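Teleop vs hand guiding for carton picking demos
Tindgate Automation Forum > Manipulation > Teaching and demonstration
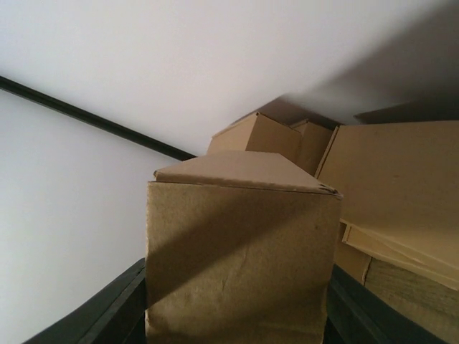

Wrist view, plain carton between the fingers, other cartons behind.

mtroncoso
Posted October 1, 2025
Setting up a pick task on mixed cartons, no print, no labels. Two-finger gripper, wrist camera, policy trained from demos. I've been recording by remote control with a leader arm. A colleague wants to switch to hand guiding (grav comp on, grab the wrist, move it). Before I redo the rig I'd like opinions from people who have run both on cardboard. My main failure is at closing: the policy comes down at a slight yaw and one finger lands on the top edge.
Milagros Troncoso

getano_user
Hand guiding, no question. You feel the contact through the arm and you centre the fingers properly. With a leader arm and no force feedback the operator is guessing, and the guess ends up in the data.

crinaldi
Disagree. With hand guiding your forearm is in the wrist view for half the episode unless you're very careful about where you stand. At run time there is no forearm. We lost most of December to that at Mundutum before somebody replayed the video and looked at it.

getano_user
So record the trajectory by hand, then play it back with nobody in the cell and log the images on the playback.

crinaldi
Works until the carton shifts. Reset error on a light box is easily a few millimetres, and open-loop playback won't correct for it. You end up with images of near misses labelled as good grasps. Also doubles the time per episode.

issa
Look at the wrist view in the first post. A broad shadow band runs diagonally over the front face of the carton, and it is far wider than the seam between front and top. If the lamp sits in one spot for every demo, I'd expect the policy to key on the band. Move the light between episodes before you blame the input device.

mtroncoso
Lighting was fixed for the whole set. Fair point. I can vary it.

The neighbours are my other worry. Same colour as the target, and I never standardised which carton goes first.

issa
Then standardise it. If one operator picks nearest first and another picks the one with most clearance, the policy averages them and goes for the gap. Write the order down and stick to it.

getano_user
Still say the yaw problem is operator feel. You can't see 2 degrees on a monitor.

crinaldi
You can if the operator drives from the wrist view only and lines the fingers up with the side edges of the box. Cover the room view and make them stop for a beat above the carton before closing. If they can't do the pick from that camera, the policy can't either.

Check the edges as well. The near carton has a frayed corner at the right end of the top seam. If your stock is worn like that, throw in some crisp ones.
Concetta Rinaldi

getano_user
Agree on the wrist view only. Don't agree that it replaces feel. If the budget stretches to a leader with force feedback, get one.

mtroncoso
It doesn't stretch. Plan for now: keep the leader arm, wrist view only, pause before close, fixed pick order, lamp moved every episode. I'll record a small hand-guided set on the same cartons for comparison and post success rates for both.

issa
Keep the failed demos in a separate folder, don't delete them.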